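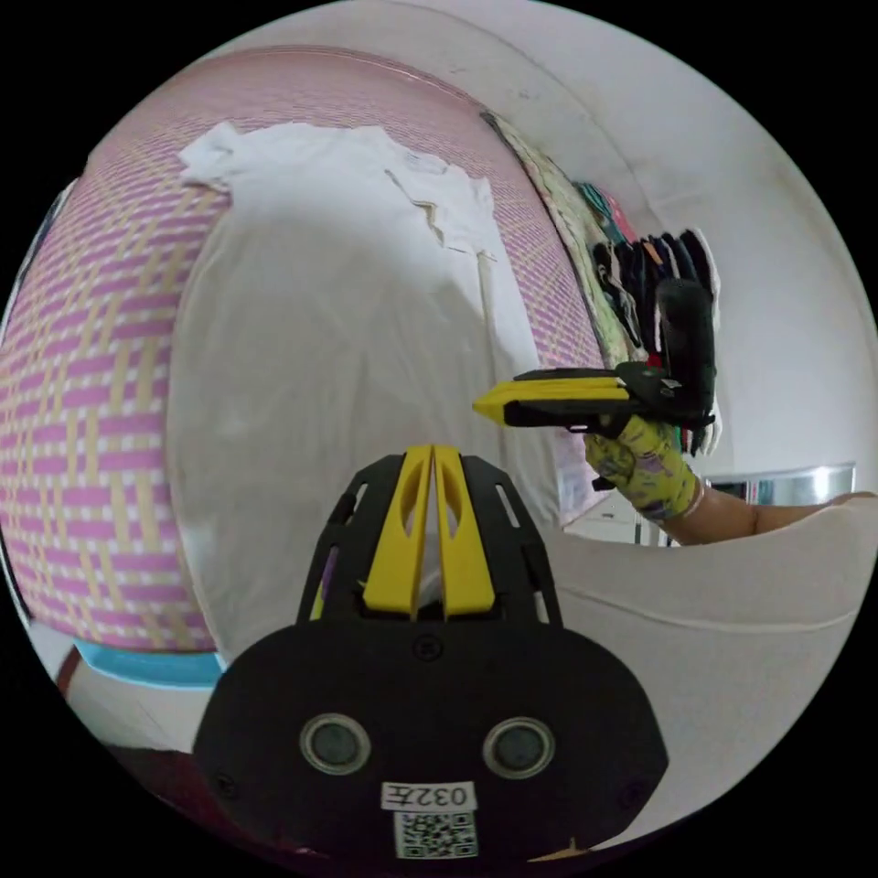

Bedroom recording, left unit (label 032左), fingers nearly closed. The second unit is held up at right.

Brilura Household Handling Project
Progress report to the Torkonar fund, second reporting period

1. Status

Collection in lived-in homes began this period, as set out in the work plan. The earlier recordings were all made in the Gidham workshop, where the beds, shelves and lighting are the same every time. A policy trained on those alone did well in the workshop and poorly in the one flat we tried it in. It reached for bedding at the wrong height and let go early when the cloth caught. The fund agreed in its last review that more varied examples should come before any further change to the model.

The target for the period is 1,000 accepted episodes from 40 homes. Recruitment of homes is complete. Recording is still under way and is expected to close in July.

2. Method

Operators work with a pair of hand-held grippers, one in each hand. Each gripper carries its own camera, and the two streams are aligned afterwards along with finger opening and estimated position. No robot arm goes into the home. The task set for bedrooms is limited to cloth:

- pick up a garment from a bed and put it down in a named place
- straighten a sheet
- fold a blanket once along its length
- move a garment from bed to basin

An episode starts with both grippers still and the fingers closed, and ends the same way. Operators are asked to leave the room as they find it before the first episode. Clothing on rails, items on the floor and unmade bedding are all wanted in the data.

3. Quality of recordings

Every episode is replayed once by a reviewer who did not record it. Episodes are rejected for lost tracking, a dropped stream, or a task that was not finished. Lost tracking is the largest cause. It is worst near plain walls and over glossy floors, where the position estimate has little to hold on to, and it tends to occur when the operator turns quickly from the bed to a blank corner. Slower turns have been added to the operator sheet.

Patterned surfaces have the opposite effect. Woven mats and printed cloth give steady tracking, but the repeated weave has caused a small sideways slip in the estimate in a few episodes. These were kept and flagged. Bundgaard, who supply the alignment software, have the flagged set and are looking into it.

A separate problem is confusion between left and right units. In the first homes the two streams were sometimes swapped at upload, and the swap was only found at replay. The units now carry a printed side mark as well as the code sticker, and the operator shows the label to a phone camera before starting. No swaps have been found in uploads made after the change.
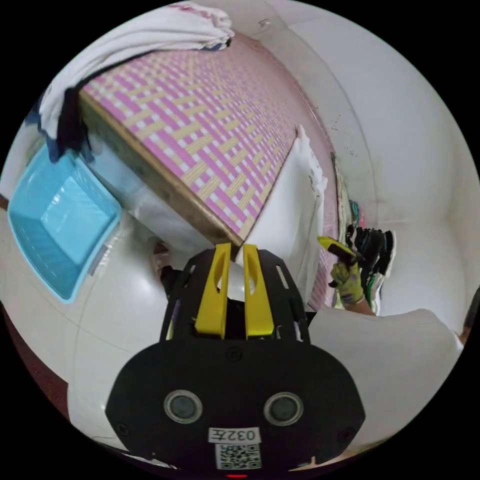 Same bedroom, seen from the left unit. Woven mat, sheet and blanket on the bed; light blue basin on the tiled floor.

4. Bedroom set

Bedrooms have taken longer per accepted episode than kitchens. Space between bed and wall is often narrow, and the operator's own arm can block the view from the opposite gripper. We do not reject for this unless the fingers themselves are hidden at the moment of contact. The model will face similar blockage from its own arms, although the shape and colour will differ.

Thin sheets remain the hardest item. The fingers close on two layers where one was meant, and the second layer is not always visible to either camera. Reviewers now mark these as double grasps. We propose to keep them in the training set with the mark and to leave them out of the evaluation set.

Gloves are not standardised. Operators use what fits, and the variety in colour and pattern is of some use in keeping the model from tying an action to one appearance of the hand.

5. Equipment

Battery life allows up to 40 minutes of continuous recording per unit, which is short for homes with several rooms. Spare packs have been ordered out of the existing equipment line. Finger wear is within limits. One trigger spring was replaced.

6. Next period

Close recording, freeze the training set, and retrain from the workshop checkpoint. Evaluation will use homes held out from training, with cloth tasks reported separately from rigid objects. We ask the fund to confirm that unspent travel money may be moved to reviewer hours. The remainder of the budget is unchanged.

Share this report
0 comments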